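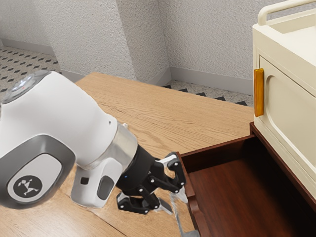
An open drawer, dark reddish-brown, beside a light oak tabletop.

1/ Short thread on sorting out family papers, as I spent most of March doing it and a few people have asked how it went. Four boxes, one filing cabinet and a bread bin full of receipts.

2/ First job was a single pile of everything, on the floor. I tried going box by box and kept finding the second half of a letter two boxes later. One pile is ugly but it works.

3/ Then by person. Not by date, not by subject. Mum's, Dad's, Gran's, the house, don't know. The don't know pile was the biggest for a week.

4/ Bank statements: I kept the last one from each closed account and shredded the rest. 906 sheets according to the counter on the shredder. It needs a rest every 12, so allow an evening or three.

5/ Guarantees and manuals went straight in the recycling. We had the booklet for an Ornetti fan heater that left the house in 2000.

6/ Letters are slow. You will read them. I gave up pretending otherwise and did them on Monday nights with the radio on.

7/ Best find was 56 postcards to my gran from a Gilles Deschamps, all from the same seaside town, mostly weather. None of us had heard of him. My aunt thinks he was a lodger. If anyone knows a Deschamps family who took in the washing-up side of a hotel kitchen, my messages are open.

8/ Storage. Plain card folders, pencil on the tab. No plastic sleeves for old photos, the cheap ones stick. Take out paper clips and rubber bands. Mine had rusted and gone to toffee respectively.

9/ Scanning: only the things more than one person would want. Gran's recipes, the postcards, two school reports. Shoshana Baptiste lent me her flatbed and I named every file the same way, surname then year then what it is.

10/ Wills, deeds and birth certificates are in one folder and my brother knows where it is. Tell someone where yours is. Text them now if you like.

11/ Still to do: the slides. I haven't got a projector and I'm not buying one. If there's a shop that does them at a fair price by post, name please.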